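Getting the simulated apartment back in shape

The navigation setup at Kandelwood was left to me in March, when Imogen Bloxham moved over to hardware. It's a mobile base with one arm, run in a rendered apartment before anything gets near the real machine. I spent most of a week on it and I'm writing down what I did so I don't have to work it out again.

Step 1: the room

I loaded the living room by itself first and left the robot out of the view. Sofa, armchair, TV cabinet, fireplace. I wanted to know that every piece was resting on the carpet and that the base had a clear path between the sofa and the armchair. The armchair's collision shape was wider than the chair, an old export problem, so I rebuilt it from the mesh.

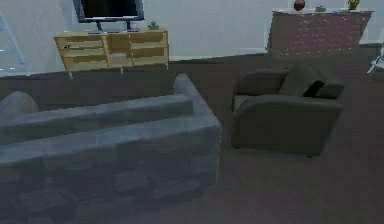 Step 2: the arm and the head camera

Imogen's notes said the arm should be parked on the right before the base drives anywhere. The config had a different parking pose, one that Julián Carrasco used for the Osach tests. I put hers back and drove the base up near the TV to see how much of the arm got into the view.
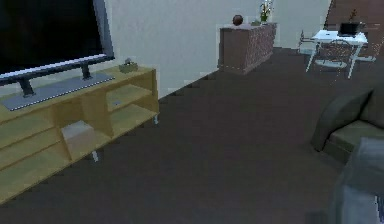

The joint limits were the next thing. Two of them had been loosened in the file and never put back, so the shoulder drifted a little every time the base turned. I copied the limits over from the real arm's data sheet, restarted, and the drift went away. It would have saved me an afternoon to compare the two files first.

Step 3: the depth mask

The planner was treating the robot's own arm as an obstacle. It would turn a few degrees, stop, and report a blocked path on the right. There's a mask that's supposed to cut the arm out of the depth data, but it was drawn for the old parking pose. I redrew it with a small margin and saved it as mask 508. The older ones are still in the folder in case Julián wants them.

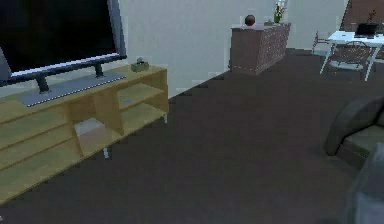 Arm parked at the lower right, TV cabinet on the left.

I still have to move the start-up script off Imogen's account. Covadonga Bermúdez has asked for the same setup on the Barroso machine, and I'll do the script at the same time.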